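# Memory, processors and cables: what a bench arm can do in an office desktop

*An interview with the engineer who runs the disassembly bench at Trendari, on which parts of computer refurbishing can be handed to a machine and which can't.*

Refurbishing a used desktop is shop-floor work in small pieces. The side panel comes off, dust comes out, memory is pulled and tested, the processor may be pulled too, and the case goes back together with whichever parts passed. Trendari has spent its time on the middle of that list. Its bench work is done under contract to Claker, which buys office machines by the pallet and resells them.
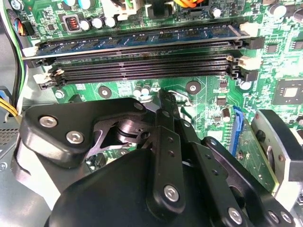
**WERNECK, June** — The engineer asked not to be named, on the grounds that the contract with Claker restricts who may speak for it. The conversation took place beside the bench, with one interruption for a courier.

The first question was whether the arm can fit a memory module without help.

"It can fit one in a board it has seen before, with the slot clear and the latches open," the engineer said. "Those are three separate conditions. People hear the first half of the sentence."

The group's log for memory insertion on one model of board has 686 attempts. The arm completed 576 of them without a person touching anything. An attempt is scored as complete when both latches have closed and the machine then passes a memory test. A module that looks seated and fails the test is scored as a miss.

"We had a looser rule early on. If it looked in, it was in. The numbers were better and they were no use to Claker, who have to plug the thing into a wall and sell it."

Most of the misses come from a single cause. The module enters the slot at one end before the other, the low end binds, and the force reading climbs in much the same way as it does during a correct insertion. A person feels the difference through two thumbs. The arm has one gripper and one wrist, and it presses near the middle.

"If you watch someone who does this all day, they don't press the middle. They press one end, then the other, and they hear the latches go. We have copied the one-end-then-the-other part. We haven't copied the hearing. There is a microphone on order, and I don't expect a great deal from it with the extraction fan running."

Reach is the next limit. The fingers on the bench are long and narrow, carried on link plates that spread out behind them. The tips will go into a gap between parts, but the links need room as well, and a desktop case has little room to give. The engineer's view is that published results on bare boards say very little about boards in cases.

"A bare board on a table is a different job. You can come in from any side. Put the same board in its chassis and half of your approach angles are gone, and some of the ones you have left go through the wiring."

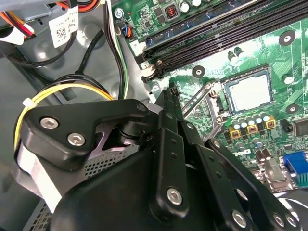 *Fingers below the memory slots. The processor is to the right, with power wiring and the grey chassis to the left.*

The wiring came up several times. Cables in a used machine lie wherever the last person left them. Some are tied and some are not, and the ties are seldom in the same place from one unit to the next. The arm's planner treats a cable as a solid object that must not be touched. That keeps it out of trouble and also rules out a good share of its work.

"A human moves the cable with the back of a finger and doesn't notice doing it. We have no motion for that. I can write one for a given cable in a given case, and the next case off the pallet will have it looped the other way. So at present a technician dresses the cables first, and the arm starts after that."

Asked how long the dressing takes, the engineer said it depended on the unit, then gave a more useful reply: for a plain memory swap, a technician who has already opened the case and moved the cables could have finished the swap in the same visit.

"On memory alone there is no labour saving. I have told Claker that in writing. The case for the arm rests on doing several things per case once the cables have been moved, and on doing them with a record attached. Every press has a force trace. If a board comes back from a buyer with a cracked slot, we can look up what we did to it."

The record is also what Claker pays for at this stage. Its own staff don't log insertion force and could not reasonably be asked to.

The other task under trial is processor handling, which the engineer considers both easier and more dangerous. It is easier because the part is square, flat and rigid, with a metal lid that gives the vision system a clean outline. The danger is in the socket. A memory slot will forgive a clumsy approach. A processor dropped on its corner into a socket may bend contacts, and on an older office machine the repair costs more than the machine is worth.

"With memory, a miss means you take it out and go again. With the processor you may not get a second go. So we run it slowly. The descent is slow, the release is slow, and if the lid isn't parallel to the socket the arm backs off and asks for someone."

The retention hardware is handled by hand for now. The lever has to be pushed down and sideways to come out from under its catch, and it carries a spring load that the present fingers don't hold well. They slip along the bar. A hooked fingertip has been drawn and not yet made. The cooler is also removed by a person, along with the old thermal compound.

"The compound is worse than the lever. It gets on the fingertips, then on the next part, then on a contact. I would sooner have a person with a cloth do that step for as long as I run this bench."

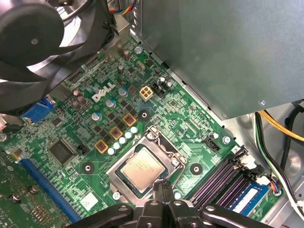 ## Where the chip goes when it is out

Much of the effort at Trendari has gone into the piece of fixturing that receives the parts. The plate is called Paiva, after the street where its first version was drawn, and it sits on a table of aluminium extrusion. It has a recess for a processor, with raised ridges to bound it, and open holders further back on the same plate.

The engineer described the plate as the part of the project with the best return for the money spent.

"When people talk about whether robots can do a job, they talk about the hand. We got more from the plate than from any change to the hand. If the chip is always in the same pocket at the same angle, picking it up is a solved problem. You could do it with your eyes shut, and on a bad day for the camera the arm nearly does."

The pocket has been revised twice. The first version fitted too closely, and the arm would set a chip down on the edge and leave it tilted. The second had generous clearance, and chips settled at an angle that the fingers then had to correct. The third is between the two and is the one in use. Its ridges are low enough for the fingertips to come in beside the chip and grip it by the edges.

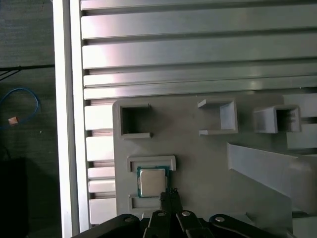 *A processor in the plate's recess, with the fingertips at its lower edge.*

Holding by the edges was a decision made after a trial with a suction cup. Suction picks up a lidded processor very well. It was dropped from the project on account of residue: a trace of compound on the lid broke the seal often enough to matter, and a seal that breaks over a socket is the expensive kind of failure.

"Fingers are slower and they need space on both sides. But when a finger grip is going wrong you usually get some warning. It slides, and you can see it sliding in the force data. Suction goes all at once."

## The household question

Claker's sales staff have asked whether the same arm could one day do upgrades in a customer's home. The engineer answered without much enthusiasm.

"No. At the bench I choose the lighting, the table height, the model of board and who has been at the cables. In a house I choose none of those. The machine is under a desk with a rug in front of it. I would put a home memory upgrade in the same class as folding a fitted sheet. The steps are simple and the conditions are hopeless."

There are shop-floor tasks that the engineer does expect to hand over fully. One is transfer between plate and test socket, where both ends are fixtures and no case is involved. Another is sorting tested modules into trays. Both are dull jobs, and both already run unattended for short stretches during the day. They are not left on overnight. The insurer wants someone in the building, and the arm still stops from time to time with an error that clears when the gripper is opened and closed by hand.

The cause of that error has not been found. The current suspicion is a cable in the arm itself, which flexes at the wrist and has been replaced once already.

"So yes, we have a cable problem as well," the engineer said, and went to sign for the courier's parcel, which contained a box of hex-socket screws and no microphone.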